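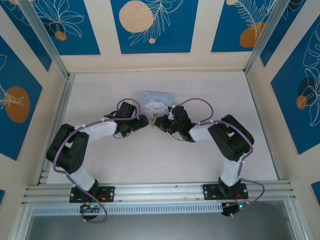 Two robot arms facing each other over a pale floor panel.

How to Apply for a Startup Booth at a Tech Conference

Most large tech conferences set aside part of the floor for young companies. The steps are much the same wherever you apply. I have used the Istarthorpe startup program as the model because its form is typical.

Step 1. Check that you qualify. Istarthorpe takes companies under 4 years old with a working product. Read the rules on funding too, as some programs have a cap.

Step 2. Write your short description. You get 52 words. Say what the product does and who pays for it. Leave out your mission statement.

Step 3. Pick one category. Reviewers only see the applications in their own track, and you can't switch later.

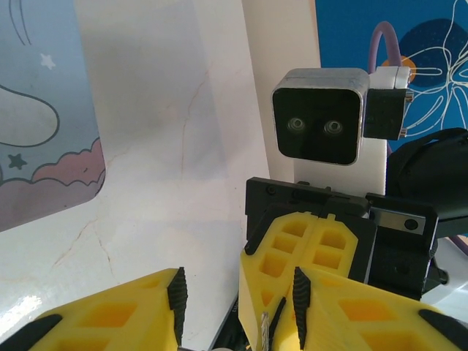 Li

Step 4. Gather your files before you open the form. It times out after 31 minutes and doesn't save drafts. You will need a logo, a one-page summary and the names of everyone who will staff the booth.

Step 5. Submit early. Applications close in June, but places are given out as they come in. When Grorkora applied, the hardware track was already full and they went on the waiting list.

Step 6. Read the booth contract. Look for what is included: table, power, Wi-Fi, number of passes. At Belitz, the second power outlet was an extra charge, and it had to be ordered with the booth.
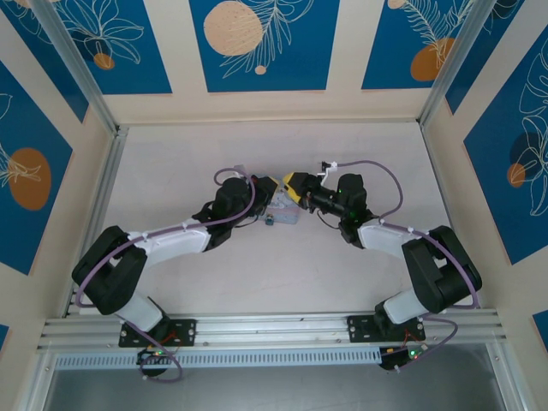
Step 7. Confirm your day. Startups usually exhibit for one day only, and the organizer assigns it. Don't book flights until you have the day in writing.

Step 8. Request meetings. The attendee app opens a few weeks ahead. Send short messages with a suggested time, such as 10:30 a.m., and your booth number.

Setup normally starts at 7 a.m. Bring your own extension cord and tape.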